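Erkano Tube Pressurizer, Second Version: A Season of Measurements

5/7/22
Reading time: 4 minutes
Print this page | E-mail this article

A pressurized tennis ball starts losing gas when the can is opened. The rubber core is slightly permeable, the pressure inside is higher than the pressure outside, and the difference evens out over a few weeks whether the ball is played or left in the bag. A pressurizer stores the balls in a sealed chamber at or above their internal pressure, which slows the loss or reverses it.

The Erkano is a clear tube with a screw cap, a rubber gasket and a car-type valve. It takes three balls. No pump is supplied. Any floor pump with a gauge will do, and I used a Tikura, which reads slightly high at the bottom of its scale. The readings below are corrected for that.

Construction

The tube wall is thick and the threads are cut cleanly. The cap closes in two and a half turns. The gasket sits in a groove and has to be lightly greased, a step the printed instructions leave until the last page. Assembled dry, my sample lost pressure overnight. With a film of silicone grease it dropped by less than 1 psi in 13 days. The valve core is a standard part and can be replaced with a two-dollar tool.

The first version of this product had a molded valve seat that cracked. The current one has a metal insert. I found no cracking or crazing after one indoor season, but that is a short period for a part under constant load.

Test method

Balls were dropped from 100 inches onto a concrete floor and the height of the bounce was read from a wall scale, bottom of the ball. The accepted range for a new ball is 53 to 58 inches. Room temperature was held between 68 and 72 degrees. Each ball was dropped five times, the highest and lowest readings were thrown out, and the other three were averaged.

I logged 1,802 drops between the fall and the end of April. The balls came from two sources: new cans of Stavau all-court, and a bag of used Stavau balls from the public courts at Cárdenas Park, which had been in play for an unknown time.

Results

New balls kept in the tube at 14 psi between sessions held an average of 55 inches through week six. The same balls kept in an open bag were down to 51 by week four. This is a useful difference and it matches what a player feels at the baseline.

Used balls are a different matter. Of the 71 balls from the park, fewer than half came back above 53 inches after a week at 20 psi. Those that recovered held for three or four sessions. The rest had worn cores or slow leaks at the seam, and no amount of storage pressure will help a ball that leaks.
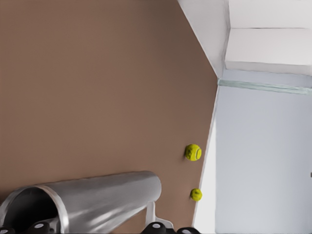
Cardenas_lefty writes that a week at 20 psi is too short for dead balls and that he leaves his for three, with the tube in a warm closet, and gets most of them back into range. I ran a smaller batch for three weeks after reading his note on the earlier version of this review. The recovery rate improved, though felt wear then became the limit. A bald ball that bounces correctly still flies long and skids.

Cost

At current prices the tube pays for itself after 13 cans for someone who plays twice a week. A casual player who opens a can a month will wait over a year. A club or a coach with a hopper should look at a larger vessel, because filling tubes three balls at a time is slow work.

Faults

The cap has no relief valve. It must be bled by hand before opening, and the warning label about this is small. The scale printed on the tube serves no purpose. The base is round, so the tube rolls unless it is stored upright.

Rating: 7 out of 10. Recommended for new balls, with grease.

E-mail this article | Print this page

Comments (3)

hardcourt_nw
Does the 14 psi figure change at altitude? I'm at almost 2,000 feet and my balls already play lively.

Reply from the author
Gauge pressure is relative to the air around you, so set the tube to the same reading. The livelier flight at your elevation comes mostly from thinner air.

mixeddoubles
Second the grease. I sent my first tube back as defective and it was probably only the gasket.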